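Irnodik Screening Services -- Partner Support
Ticket 314
Subject: Subtitles out of step on preview copy of "Woton", reels 3 and 4
Opened by: Doaa Helmy, Cerkell Pictures
Assigned to: Liam Kavanagh
Priority: High
Status: Closed

Description of fault

The preview copy supplied for the cast and press screening of "Woton" plays correctly for the first two reels. From the start of reel 3 the English subtitles appear ahead of the dialogue. The fault is present on both the theatre server and the office player. The sound and picture remain in step with each other throughout.

The screening is planned for September and the director has asked to approve the copy beforehand.

Log

09:10 -- Ticket received. Partner asked to confirm which version of the film was loaded. L. Kavanagh

09:35 -- Partner confirms the version marked "final cut, second delivery". The earlier delivery was removed from the server before loading. D. Helmy

10:20 -- Fault reproduced on our own equipment. Subtitles lead the dialogue by 70 frames at the opening of reel 3. The difference is the same at the end of reel 4, so the subtitle file is not drifting. L. Kavanagh

11:05 -- Subtitle file compared with the dialogue list supplied by the edit suite. The list still includes the hospital corridor passage, which was shortened in the final cut. Query sent to Gizella Szűcs in editorial. L. Kavanagh

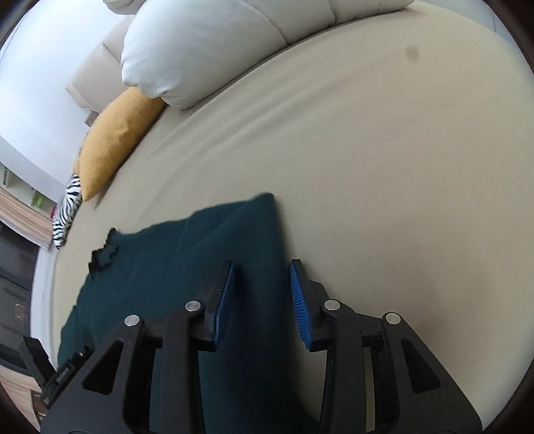

Which version of the film were the subtitles timed to?

They were timed to the first delivery, before the title card at the head of reel 3 was lengthened and the corridor passage was shortened at the end of reel 2. Editorial has confirmed that both changes were made on the same afternoon and that no revised list was sent to the subtitling house.

13:40 -- Wanigasekara, who prepared the subtitles, have been asked for a corrected file. They have been given the new title card length and the revised closing point of reel 2. G. Szűcs

14:15 -- Partner asks whether the press copy can be released with the present subtitles if the correction is delayed. Declined. Under the delivery terms, no copy may be shown to invited press without a matching subtitle file. L. Kavanagh

15:50 -- Corrected file received and loaded. Reel 3 is in step. Reel 4 is in step except for the song, where 14 lines of lyrics are missing. L. Kavanagh

16:05 -- The lyrics were held in a separate file awaiting approval from the music label. Approval is now in hand and the file will be merged today. Othmane Hegazy, Wanigasekara

17:30 -- Merged file received. Full run of reels 2, 3 and 4 completed on the theatre server with no further fault found. Partner invited to check. L. Kavanagh

18:20 -- Checked by Nhàn Vương on behalf of the director. Approved, with one spelling change to the lead actress's name in the closing credits. This is a picture matter and has been passed to editorial under a new ticket. D. Helmy

Resolution

Subtitle file replaced. The previous file has been withdrawn and must not be used with the second delivery.

Partners are reminded that any change to reel length, however small, should be notified to Irnodik and to the subtitling house before a new copy is ordered.

Ticket closed by L. Kavanagh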